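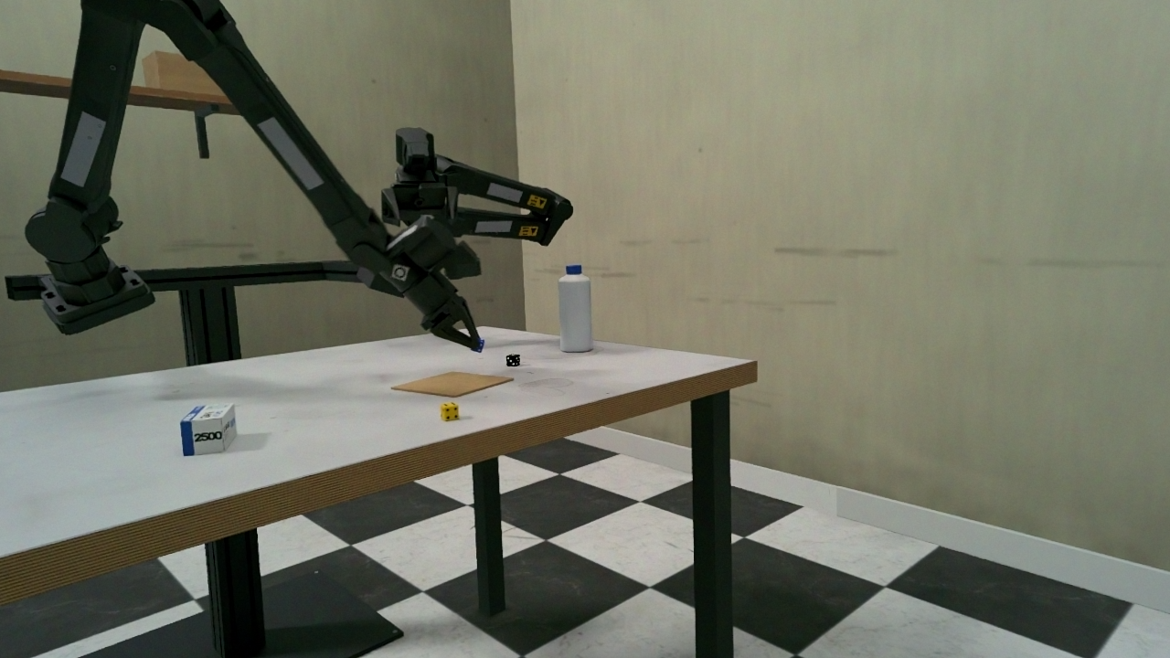 Arbeitsgruppe Gestosura, Plombridge
15. März 2018

4.2 Freigabe gemeinsamer Arbeitsräume bei zwei Armen

Der Planer aus Abschnitt 4.1 behandelt jeden Arm als eigenständige kinematische Kette und berücksichtigt den jeweils anderen nur als statisches Hindernis. Für Greifaufgaben auf einer gemeinsamen Tischfläche reicht diese Näherung nicht aus. Liegen die Zielobjekte nahe beieinander, so überlappen sich die Hüllvolumina der beiden Handgelenke bereits in der Anfahrphase, und die Planung bricht ab, obwohl eine zeitlich versetzte Ausführung zulässig wäre.

Wir erweitern den Planer deshalb um eine Freigabeschicht (Hartono), die zwischen Bahnplanung und Gelenkregelung liegt. Hartono zerlegt den Raum über der Tischplatte in ein Voxelgitter und vergibt je Voxel ein zeitlich begrenztes Nutzungsrecht. Ein Arm darf einen Bahnabschnitt erst ausführen, wenn sämtliche von seinem Hüllvolumen überstrichenen Voxel auf ihn eingetragen sind. Die Eintragung erfolgt in einem Schritt. Teilweise Belegungen sind nicht vorgesehen, sodass zyklisches Warten innerhalb eines Abschnitts ausgeschlossen ist. Ein gegriffenes Objekt wird dem Hüllvolumen des Greifers zugeschlagen, solange der Zustandsautomat den Griff als geschlossen führt.

Die Konfiguration in Abbildung 3 ist für das Verfahren ungünstig. Der erste Arm hält einen kleinen blauen Würfel knapp über der Tischoberfläche, unmittelbar daneben liegt ein schwarzer Spielwürfel, und der Greifer des zweiten Arms ist aus der Gegenrichtung auf denselben Bereich ausgerichtet. Die weiße Flasche mit blauem Schraubverschluss im hinteren Tischbereich ist als festes Hindernis modelliert. Die flache quadratische Platte wird hingegen der Tischfläche zugerechnet, da ihre Höhe unterhalb der Voxelkante liegt.

Abbildung 3: Simulierte Zweiarmszene in Skudov, blauer Würfel im Greifer des ersten Arms.

Ausgewertet wurden 572 simulierte Läufe mit zufällig verschobenen Objektlagen. Ohne Freigabeschicht fand der Planer in 390 Läufen eine vollständige Lösung. Mit Hartono blieben nur Läufe ungelöst, in denen mindestens ein Zielobjekt kinematisch nicht erreichbar war. Die Prüfung eines Bahnabschnitts benötigte im Mittel etwa 40 ms und lag damit unter der Ausführungsdauer des kürzesten Abschnitts. Der Mehraufwand fällt vor allem beim Rasterisieren der Unterarme an, deren Hüllen bei schräger Stellung viele nur teilweise belegte Voxel erzeugen.

Zwei Einschränkungen sind zu nennen. Die Nutzungsrechte werden nach Eingangsreihenfolge vergeben, wodurch ein Arm mit langen Abschnitten den anderen wiederholt verzögern kann. Eine Gewichtung nach Restweg wurde im Juni implementiert, ist in den hier berichteten Läufen aber abgeschaltet. Ferner setzt die Methode bekannte Objektposen voraus. In Skudov werden diese direkt aus dem Szenengraphen gelesen. Der Einfluss einer fehlerbehafteten Lageschätzung auf die Größe der Sicherheitshüllen wird in Abschnitt 4.3 untersucht.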